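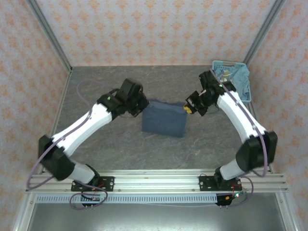 Fewer folds, better folds

Blog > Robots > Cloth > Gellora notes

Print this post | E-mail this post

Last updated: Monday

I've been itching to write this one up! Regular readers will know that Gellora is our two-armed folding project, and that for most of the winter it has been very good at picking up a cloth and very poor at everything that comes afterwards. Well, we threw away a big chunk of our training data and it got better. I'm still a bit giddy.

Some background for anyone who has wandered in from the gardening posts. We drive the two arms by hand, record what they do along with what the cameras see, and train a network to copy us. Each recorded go is an episode. By December we had 2642 of them, all of one job: take a cloth, lay it out, fold it, put it down to one side. Shota Hirano and Hashini Wijesinghe did most of the driving, I did some, and Renji did the nights when none of us would.

The network looks at the camera pictures and the joint angles and puts out the next 40 steps of movement in one go. We play part of that, look again, and ask for another 40. It's a well-worn recipe and I have no claim on any of it. The bit that's ours, or at least the bit we hadn't seen done quite this way, is how we chose what to feed it.

What was going wrong

The arms would come in nicely, one to each corner, and close. Then they'd dither. You'd get a little lift, a little lowering, a little lift again, and sometimes they would sit there bobbing until someone pressed stop. Hashini called it the tea-bag dance and the name stuck. (There is a tag for it in the lab book. It has been used far too often.)

We blamed the cameras first. Then we blamed the lag in the right gripper, which was real, and which Akihiko Kudo fixed one evening by finding a setting that differed between left and right. The dance carried on. I spent a whole week convinced it was the wallpaper, because that orange pattern repeats so regularly that I thought the network might be getting muddled about where it was. I covered one wall with plain card and tried again. Same dance, only with an uglier backdrop, so the card came down.

In the end it was Hideaki Takagi who sat down and watched the training episodes at double speed, one after another, with a notebook. I'd been looking at loss curves. He looked at our hands, in effect, and what he saw was us dancing. When you drive the arms and you aren't sure you've got hold of the cloth, you give it a tiny tug. If it feels wrong you lower it and try again. We all do it, and Shota does it even when he has a perfect grip. The network had copied us faithfully, tug and all. The trouble is that we tug and then decide, and the deciding happens in our heads where the network can't see it. All it gets is a cloth slightly up, then a cloth slightly down, with more or less the same picture each time and two different right answers.

The fix, such as it is

We wanted to find the dithering without anybody having to watch everything. Hideaki's first idea was to throw out any episode longer than a set time, but that punished the careful drivers and kept a few quick, sloppy folds. What we settled on is simpler to describe than it was to arrive at.

For every moment in an episode, we look for other moments in the whole pile where the joints and the picture are nearly the same. Then we ask how much the recorded movements disagree. On the approach they hardly disagree at all. Just after the grip closes, in a bad episode, they point all over the place. Add that disagreement up over the episode, divide by its length, and you have one number for it. We sorted by that number and cut from the worst end.

I expected to lose a few dozen. We ended up keeping 1692. Seeing the rest go into the "not now" folder was quite painful, I must say, especially as a fair few of them were mine!

And then we trained on what was left, same network, same settings, and the dance was gone from the first run. The arms came in, closed, and lifted, with a confidence I had never seen from them. I made Renji come over and look. We ran it again and again that afternoon, partly for the notes and partly for the sheer pleasure of it. 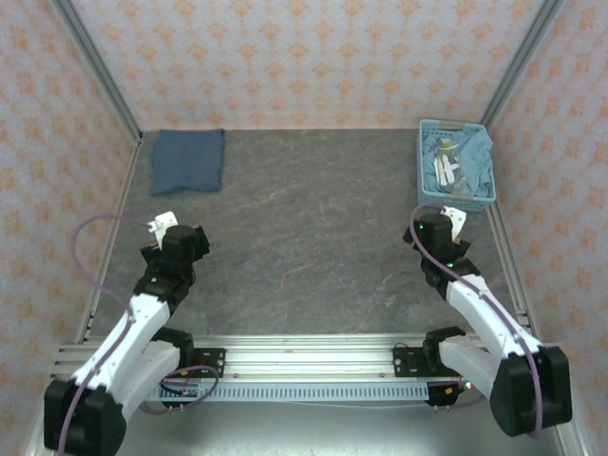
The part I like best is how the put-down changed, as we hadn't touched that at all. Under the old training the cloth was often left slightly twisted, and I'd assumed that was a separate fault to be dealt with in the spring. My guess now is that the twist came from one arm bobbing while the other had already made up its mind. With both of them committing at once, the cloth stays squarer on the way over. It's a guess! I'd want to log the gap between the arms properly before saying it to anyone who might write it down.

Things I don't want to oversell

It still has trouble with a cloth that starts out badly crumpled. Some of the episodes we cut were the hard starts, and hard starts make people hesitate, so our number is partly a measure of how difficult the cloth was being. Hashini spotted this straight away and she's right. Out of the cut pile she picked seven where the driver dithered for a good reason and then recovered beautifully, and put them back in with the tugging part snipped out and the recovery left whole. That version seems steadier on rumpled cloth, but seven is very few and I'd like to see it with a proper handful more.

We've also only tried this on one bench. Akihiko has the same arms set up over at Vandmont, with a different surface and different light, and he has promised to run the sorting script on his own recordings without changing anything. If his worst episodes look like dithering when you play them back, I'll be very happy. If they look like something else, that could be even more interesting, as it would mean the number is catching some other habit that we happen not to have.

The other thing on the list is how we drive. We could teach ourselves to stop tugging, and Shota has been trying, with his jaw clenched. I'm in two minds. The tug does a useful job for a person, and I'd sooner give the network some way of feeling what we feel through it, perhaps by feeding in the motor current from each gripper. That's a new set of recordings, though, and the old ones don't have current in them, so it would mean starting the pile from nothing.

A few people asked after the last post whether they could have the sorting code. Yes, once I've tidied it. At the moment it loads the entire pile into memory and has my own folder names written into it in four places. The nearest-moment search is slow as well, and Renji thinks most of it can be skipped if you only compare moments where a gripper has just opened or closed. He's trying that this week, and I'll post the timings under this entry when he has them.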